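Notes from the demo corner

So, the kitchen set. Last time I promised I'd tell you how it was going, and then I missed an issue, sorry! We've now got 1559 demonstrations saved, the target is 2000, and my wrists would like a word with whoever picked the target (it was me).

For anyone new to the Gramden newsletter: I'm the one who sits in the corner with the hand controller, driving a pretend arm round a pretend kitchen so that the learning model has something decent to copy. Every run is one small job from start to finish -- go to the thing, take hold of it, put it where the instruction says. If I fluff it I can bin the run, but we've started keeping some of the fluffs where I recover, as the model needs to see what getting out of trouble looks like. The people at Obeidat suggested that after their own set came out too tidy, and I'm glad we listened.

The big change since December is that the layout gets shuffled before every run. Before that I'd got into terrible habits. I always came in from the same side, always at the same speed, and the model picked up all of it, including a daft little pause I do before closing the fingers. Now the pieces turn up in new places and at odd angles, and I have to think. It's slower, but the runs are much more varied, which was the whole idea.

I've also stopped using the wide view while I drive. The model learns from the wrist view, so it seemed only fair that I should put up with it too. It's a cramped way to see a table -- a fair bit of what you get is your own gripper, and things slide out of sight behind the fingers just as you get near them.

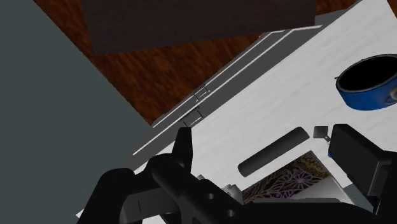
I was hopeless at it for the first 40 runs and then something clicked, and now the wide view feels like cheating. Long thin things are still my weak spot. You have to turn the wrist to match before you go down, and I tend to leave it too late.

Next up is Flendbridge, our second layout, which should take the full collection to 3000. If you fancy a go on the controller, the Breltedgate room is free most afternoons from two. Bring a cushion, the chair is dreadful.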